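Elstead Parish Fellowship
Progress report on the Homebound Visiting Ministry
To: the Ukine Fund for Congregational Life
From: Nouhaila Mansour, visiting coordinator
2020-11-17

Dear friends at the Fund,

Thank you again for your patience while we found our feet this fall. I know the report was promised a little sooner, and I am grateful to Said Hegazy in your office for his kind phone calls, which always left me feeling more encouraged than hurried.

1. Where we are with visits

When we wrote our application we pictured people sitting in living rooms with a pot of tea. Most of our visiting has been done by phone or from the porch instead, and we have had to learn a slower way of keeping company. Since the grant began we have made 879 calls and 224 porch visits to members who can't get to worship. Some of these last five minutes, and some go on until the visitor's feet are numb! We have let people decide for themselves how much they want to talk about faith. Many ask for a psalm or a prayer before we go, and a good number would simply like to hear who sang on Sunday and whether the choir's alto section has forgiven the tenors.

2. Cards, flowers and the Sunday recordings

Each homebound member gets a handwritten card every month, with the prayer list tucked inside and a note from one of the Sunday School classes when the children have been busy. Altar flowers go out on Monday mornings to anyone who is newly home from the hospital or has lost someone. Roses have been the favorite by a long way, and the Taltura shop on our street has been good to us on price. 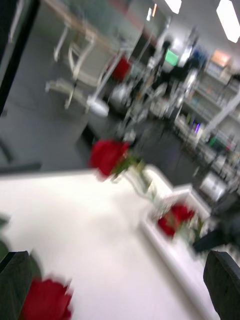 3. Training

We held 2 evening sessions for new visitors, both online. The first was on listening, and the second on what to do when a person tells you something that worries you, which led to such a long and thoughtful conversation that we ran well past bedtime. Reverend El Ouafi closed both evenings with prayer. Several people asked for a third session on visiting those with memory loss, and I would dearly like to offer it in the new year.

4. Money

We have spent $694 so far on postage, cards, flowers and the phone line that plays the Sunday sermon. The travel portion of the grant is barely touched, as our visitors have mostly stayed close to home. With your permission we would like to move part of it toward large-print hymnals and devotionals, which people keep asking for.

5. What comes next

In December we hope to take Communion to every porch where it is welcome, and to sing a carol or two from the driveway if the weather allows. We still need visitors for the north end of Elstead, where the drives are long and the hills are icy by four o'clock. I will send the updated visiting list and the receipts in a separate envelope, along with a card the second graders made for your office.

With warm thanks and every blessing,
Nouhaila Mansour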